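Side Table Tasks, Lounge Corner: read me first

Hello, and thanks for taking the time to open this file. I put the collection together with Xóchitl Hinojosa and Timo Wiegand, and I've tried to write down the things I'd want to know if somebody handed me the folder cold. It's a bit long, sorry!

What's in it

The collection holds 3,076 short clips of everyday jobs done at small side tables in the lounge corner of our Gollau building. They're the sorts of jobs you do without thinking when you get up from the sofa: gathering up a cable, putting down a dish, stirring a bowl of something dry. Each clip has one line of plain English with it, written by a person, and we've left the wording as it came. You'll find "side table", "tray table" and "little table" all used for the same thing, and Rainer Thiele has a fondness for "wee table" that I didn't have the heart to edit out. 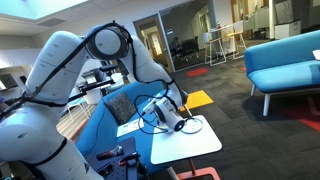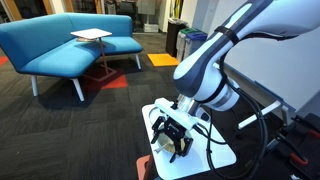
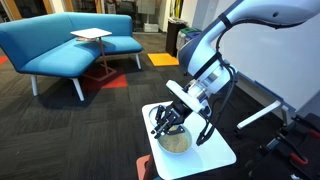 The bowl again, from higher up, with the spoon in it: 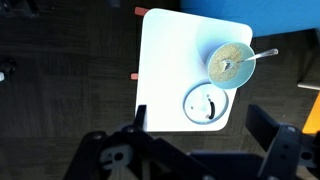

The folders are sorted by what's on the table, so cables are in one, bowls and dishes in another, and everything that didn't fit went into "odds". I'd suggest starting with "odds" (it's the smallest, and the most fun). There are 15 folders in all, and none of them has more than 600 clips.

Words we use in the labels

Dish means shallow, bowl means deeper, and we know the line between the two is blurry. If a labeller called something a dish, it stayed a dish. Colours are everyday colours, so "blue" covers everything from pale to turquoise. "Tidy" means the object ended up where the label says, even if it looks a little crooked to you.

Known problems

White things on a white tabletop can be hard to pick out, especially when the light is strong. Wiebke Schwerdtfeger went back through 50 of the worst clips and marked them "pale" in the notes column. There are surely more, and we'd be glad to hear which ones you find.

Please don't use the clips for measuring portions or judging food. The labels weren't written with that in mind.

Changes

20 October 2019: fixed the spelling of "grey" throughout, merged two cable folders, added the "pale" note.
June: first copy shared with Géza Bakos at Reswood for comments.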